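Greltier tracker — Postovix / evaluation
Ticket: Episode scorer reports success while one can is not in the cup
Reported by: Halina Krajewska
Assigned to: Zbigniew Cieślak
Priority: high
Status: closed, with one open point
Opened: August 5, 2019

Summary

The automatic scorer gives a higher success rate for the Starlow policy than we get when a person looks at the same episodes. The difference appears only in the two-cup sorting task (cans go to the yellow cup, bottle goes to the gray cup). In the other tasks the scorer and the human agree well. I ask to stop using the sorting numbers in the draft until this is understood. 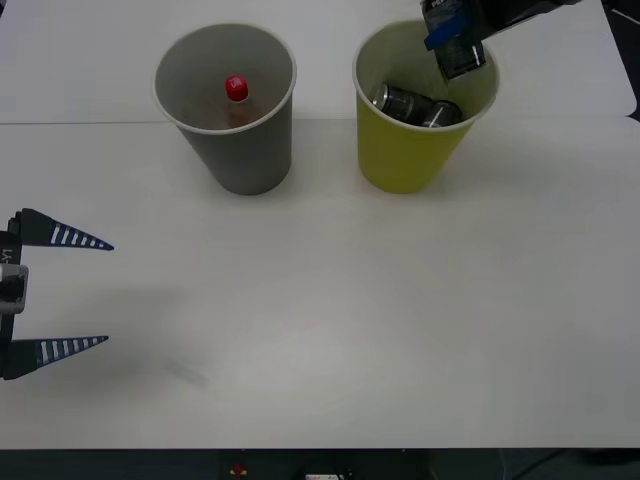 Reading time: 4 minutes

Background for those who were not on the project in January

An episode is a success when all the cans are in the yellow cup, the bottle is in the gray cup, and both grippers are free. The scorer uses the fixed view only. For each cup it has a region, drawn by hand once, and it checks which objects have their center inside this region. If the same answer comes for enough frames one after another, the episode is closed and the result is written. The method section of the draft describes it in this way, so if we change the rule we must also change the text.

The complete set has 1,883 episodes. I took 500 of them for the human check, selected at random by the script in the evaluation folder. Grażyna Nowicki and I each looked at all of them, separately, without seeing the scorer's result.

What I expected: the scorer and the two of us disagree only in rare cases.
What I got: the scorer says "success" in a group of episodes where we both wrote "can outside". There is no case in the other direction.

Steps to reproduce

1. Load the Brzozowska config (the one with two cups, not the old tray config).
2. Run the scorer with the debug option, so that the regions and object centers are saved.
3. Open an episode from the list attached to this ticket and go to the last frames.
4. Compare the value "n_in_yellow" with what is in the cup.

Comment — Zbigniew Cieślak

I can reproduce it. First I suspected the detector, but the detector is fine. It finds the can in every frame that I opened, also when the can is in the gripper and not in a cup.

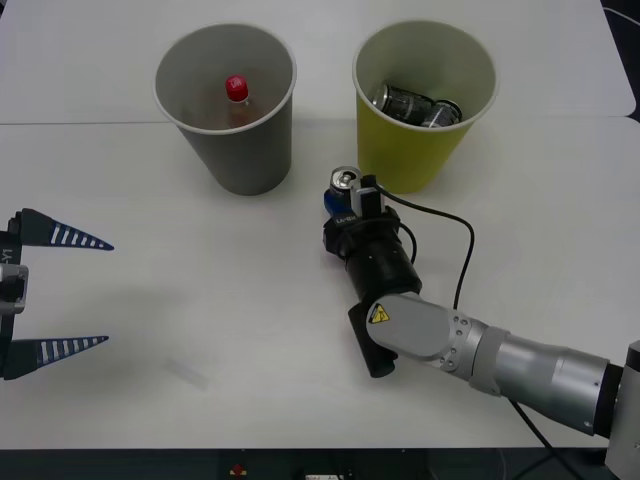

Can held upright in the right gripper, two others lying in the yellow-green cup. Correct label here: carried.

In this kind of frame the scorer should wait, and it does. The state "carried" blocks the decision as long as the gripper is closed on something. So the error must come after the release. I will look at the region next.

One question to Halina: in your list, is the can always near the yellow cup, or also in other places on the table?

Comment — Halina Krajewska

Always near the yellow cup. I did not notice it before you asked. When the can is left far away from the cups, the scorer says "failure" correctly.

Comment — Zbigniew Cieślak

Then I think we have it. The region for the yellow cup is a simple rectangle and it goes lower than the base of the cup. Someone made it bigger so that it still works if the cup is moved a little. A can which stands on the table close in front of the cup has its center inside the rectangle. The scorer has no depth, so for the scorer this can is in the cup.

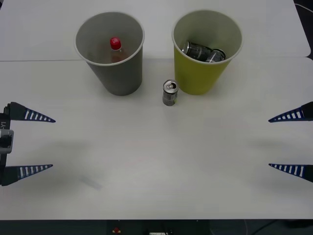

Can standing in front of the yellow-green cup, both grippers open, nothing held. Human: failure. Scorer: success.

You see why the second condition does not help us. The grippers are open and touch nothing, so "grippers free" is true, and the episode is closed as a success. For the policy this is a typical failure — it lets go of the can beside the cup and goes back — and it is exactly the failure that we wanted to measure.

Attempt 1: I made the rectangle smaller, down to the outline of the cup only. It is better, but not enough. From this view a can directly in front of the cup can overlap with the cup wall, so its center may still fall inside.

Attempt 2: I used the opening of the cup as the region (the ellipse of the rim, hand drawn) and asked that the visible part of the can be inside this ellipse. Now the standing can is rejected. But some good episodes became "undecided", where a finger of the gripper is over the opening in the last frames and covers part of it.

Comment — Stamatia Fragkou

About attempt 2: please do not turn "undecided" into "failure". We did this in the earlier paper and a reviewer asked about it, with reason. If a finger is over the rim, skip the frame and use the next one where the rim is clear. If there is no such frame, send the episode to a human. It costs some time, but we can write it in the paper in one sentence and everybody understands it.

Also I would like the two human labels to be kept as separate columns. At the moment the export script merges them.

Comment — Zbigniew Cieślak

Done as Stamatia proposed. Attempt 3 is attempt 2 plus skipping of covered frames, plus a list of episodes for the human. I ran it on 100 episodes from the checked part, chosen so that all the bad ones from Halina's list are inside. The result is the same as the human labels in all of them, if I do not count 2 episodes which went to the human list. In these 2 the gripper stays over the yellow cup until the recording ends.

The columns are separated now as well. The old export is saved under the previous name, please do not use it for figures.

Comment — Halina Krajewska

Thank you. I checked the 2 episodes myself. One is a success. In the other one I cannot decide from the fixed view, and Grażyna also cannot. I marked it "not scorable" and I propose to report this category in the table in its own row.

The remaining work for me: run the new rule on the full set, replace the sorting column in the draft, and write the changed rule in the method section. The sentence "an object is counted as placed when its center is inside the cup region" must be removed. New text: "an object is counted as placed when its visible part is inside the rim of the cup and no gripper covers the rim."

Comment — Zbigniew Czerwiński

Small remark. The ellipse was drawn for the present position of the cups. In the Brzozowska config there is no check that the cups are still standing there at the start of an episode. I would add a warning when the rim is found too far from the drawn ellipse. It is not needed for this paper, but it is needed before the next recording.

Resolution

Rule changed to rim-based check, covered frames are skipped, unclear episodes go to a human. Sorting results from the old rule are withdrawn from the draft.

Open point: warning for moved cups, assigned to Zbigniew Czerwiński in a new ticket.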